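Speaker notes - "The Bottom of the Bin"
Longo, Friday session, after coffee. 20 minutes plus questions.

Slide 1. Title. Say name, say where I work (Grisura, returns and odds-and-ends), wait for the people at the back to find chairs. Do not do the joke about the lanyard.

Slide 2. Start with the drawer. Everyone has a kitchen drawer with a dead battery, a takeout menu and one key that opens nothing. Ask for a show of hands. Then: my job is that drawer, with a loading dock.

Slide 3. What "mixed" means. A customer sends back a carton marked HOUSEHOLD and it holds a toy, a screwdriver, a candle and half a shower caddy. Our intake form had 86 categories. The most popular was "Other." The second most popular was "Other (see notes)," and the notes field was blank.

Pause here. Drink water.

Slide 4. The bins. We started with deep ones on the theory that a deep bin holds more. It does, and you will never see the bottom third of it again. When we emptied the Rumero shelves in July we pulled out 564 items that the system had listed as missing. Kristóf Vörös wanted to throw them a welcome-home party. I wanted to know who had signed off on the shelves. (It was me. Let them laugh, move on.)

Slide 5. Rules we ended up with.
Wide before deep.
Long thin things lie flat along a wall. If they're in the middle, everything else hooks onto them.
Toys with knobs or wheels don't go on top of tools. They roll, then the tools roll, then somebody is on their knees under the table.
Nothing with a blade goes in a mixed bin. I don't care how good the cap is.

Slide 6. Gray bins. People ask why we buy gray when there are cheerful ones. A yellow toy shows up fine on gray. A black handle shows up all right. A gray anything vanishes for a year. We tried white and it looked filthy in 2 days. Gray was the least bad, and that's the whole procurement story - skip if running late.

Slide 7. The label fight. Flirnness is our label software. It prints beautifully and will not print small. For a while the label was bigger than what it was stuck to. Show the candle. Don't explain the candle.

Slide 8. Timing. We gave ourselves 60 seconds an item, including the argument over what it is. Most of the minute goes on the argument. Shiny flat pieces are the worst: is it a lid, a tray, part of an oven? Give it a code and let it go.

Slide 9. Scuffed bins are fine. Keep them until they crack. New starters always want to order fresh ones in their first week, and I tell them a scratched floor has never lost me a screwdriver.

Questions. If someone asks about the candle, we still have it.
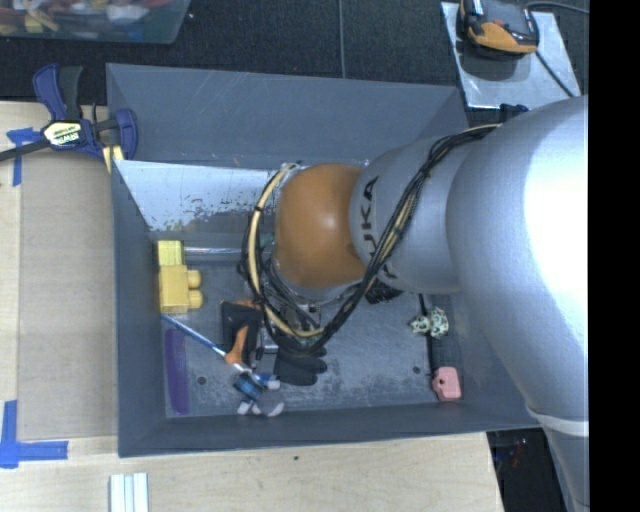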